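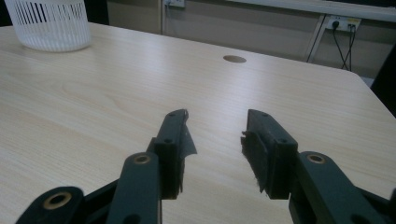
第5讲 桌面的历史:一块平板如何管住了我们

课程:日常器物与工作制度
讲义整理:Nhung Tăng
修订:2022年8月28日

课前说明

上一讲讲椅子,有同学在反馈里写"没想到椅子能讲两个小时",我当作表扬收下了。这一讲讲桌子,时间相同,请自备耐心。阅读材料共66页,放在课程网页上,其中特雷里德维尔(Treridville)市政厅家具清册的部分可以跳读,抄清册的人自己大概也是跳着抄的。

一、桌子从什么时候开始是"平"的

今天我们默认书桌的桌面是水平的。对写字的人来说,这个默认值来得相当晚。中世纪的欧洲抄写员多半在斜面上工作,羊皮纸摆在斜板上,鹅毛笔与纸面接近垂直,墨水不至于一股脑流下来。斜面还有一个附带的好处:上面放不住别的东西。苹果会滚走,信件会滑走,抄写员只好继续抄写。

中国的情形另有一条线索。席地而坐的时代用的是低矮的几和案,几可以凭靠,案可以陈放食物和文书,"举案齐眉"里的案更接近托盘,各位不必想象梁鸿的妻子每天举着一张办公桌。高坐具大约在唐宋之间普及开来,桌子跟着长高,书写的姿势、衣袖的处理、灯的位置都要重新商量。研究者喜欢把这一过程写得波澜壮阔,当时的人可能只觉得膝盖舒服了一点。

请注意"案"字后来的去向:案件、档案、方案、备案。一件家具变成了一整套行政词汇。英语的bureau走了同一条路,先是铺在桌上的粗呢,再是桌子,再是房间,最后是房间里那些让你下周再来的人。

二、能锁的桌子

十八世纪的欧洲木匠热衷于给书桌加盖子。翻板桌、圆筒桌,以及后来的拉盖桌,原理都一样:盖上就算收拾完了。我认为这是家具史上对人性最体贴的一次让步。

盖子同时解决保密问题。小格子、暗抽屉、假底板,今天的博物馆讲解员最爱演示这些机关,观众也确实爱看。课上会放一段茨尔瑙(Zurnau)地方博物馆的录像,馆员花了很长时间打开一个暗屉,里面是另一个暗屉的钥匙,而那个暗屉所在的桌子早就卖掉了。

拉盖桌的衰落要放在十九世纪末的办公室里理解。企业变大,文书变多,管理者开始怀疑那一排排小格子里睡着没有处理的订单。拉盖挡住视线,格子收容拖延。于是新的办公桌取消盖子,取消高耸的格架,只留平板和少量抽屉。主管站在房间一头,就能看见另一头谁在写字,谁在削铅笔,谁已经削了一上午铅笔。

三、平板的胜利与文件柜的阴谋

桌面变平变空,纸没有因此变少。它们搬进了立式文件柜。从此一份文件有两种状态:在柜里,叫归档;在桌上,叫正在处理。第二种状态可以持续到当事人退休。

讨论材料中收有特雷卢绍(Trelusau)公司的内部守则节选。该公司生产印刷用的油墨,守则里却有整整一章谈桌面,规定下班前桌上只准留下吸墨纸和日历。第41条补充说,日历须翻到次日。我读到这里时心里一动,很想知道有没有人因为提前翻了两页而被扣薪。档案没有记载。

请同学们留意守则的语气。它从头到尾没有提效率,只提"整洁"和"体面"。把管理要求写成道德要求,是这类文件的惯用手法,成本低,见效快,至今在合租公寓的冰箱门上仍可见到。

四、桌面被电线占领 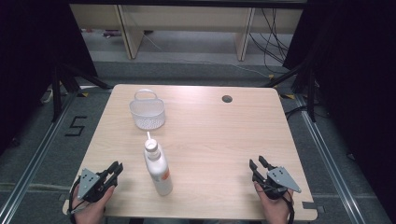 电话、台灯和打字机先后来到桌上,每一样都拖着或者迟早会拖着一根线。早期的家具目录对此装聋作哑,插画里的台灯凭空发亮。等到个人电脑进入办公室,装聋作哑已经不行了,显示器背后的线多到可以藏一只猫。厂家的答复是在桌面上打洞,也就是走线孔,英语叫grommet,这个词先在船上和帐篷上用过。看图里桌面的右后方,浅色木纹上那个深色的圆孔就属于此类。位置靠后靠边,通常是为了让线从设备背后下去,少从使用者手边经过。至于使用者后来在桌上摆了塑料瓶还是小提篮,设计者管不着,也一向假装不关心。

走线孔值得多说几句,因为它是少见的"承认失败"的设计。一块桌面的全部承诺就是完整、平坦、接得住东西。在上面开一个洞,等于书面承认这块板子已经是某个更大系统的零件。笔掉进走线孔的经验人人都有,我在课间做过一次不严谨的调查,大家损失的主要是笔帽和回形针,还有一位同学坚持说是一枚耳环,并且至今怨恨那张桌子。

无线设备流行以后,有人预言走线孔会消失。充电线表示不同意。

五、共用的桌子

最后谈固定工位的瓦解。共享工位的道理写在纸上很漂亮:员工并非天天到岗,桌子空着就是租金空着。实行起来,人们很快发展出一套占座的技术,外套搭椅背,杯子压桌角,便利贴写"马上回来"。这套技术各位在图书馆里早已熟练掌握,此处不再展开。

斯捷潘内克(Štěpánek)事务所五月的那次访谈,请重点读中段。受访的行政主管说,取消固定座位之后,唯一一张始终没有人敢坐的桌子是老板的,尽管老板本人在通知里写明欢迎大家随意使用。制度可以宣布桌子平等,桌子周围的空气另有主张。

还可以想一想,家里的餐桌算不算办公桌。餐桌一天之内要换几次身份,每次换身份都要有人擦、有人收。谁来擦、谁来收,家具史教科书很少写,家务劳动的研究写得比较多。这两个书架在我们图书馆里隔着一层楼,建议走楼梯,电梯更慢。

讨论题

斜面、盖子、走线孔,三种设计各自假定使用者会犯什么毛病?

找一张你每天使用的公共桌面,观察它的边角磨损,推测哪一侧最常有人坐。推测之后请坐下来试一试,不要打扰正在坐的人。

"整洁的桌面代表整洁的头脑"这句话由谁说、对谁说,意思有什么不同?

作业

写一篇2,000字的桌面传记,对象须是一张真实存在的桌子,可以是你自己的,也可以是食堂的。需要写到材料、尺寸、来历和至少一次修补或损坏。去年有人交来一篇课桌自述,以第一人称抱怨主人趴着睡觉,文笔很好,可惜来历部分全靠抒情。请查采购记录,或者去问问管家具的老师,他们知道的比铭牌多。

引文格式照旧。下一讲讲抽屉,阅读材料会短一些。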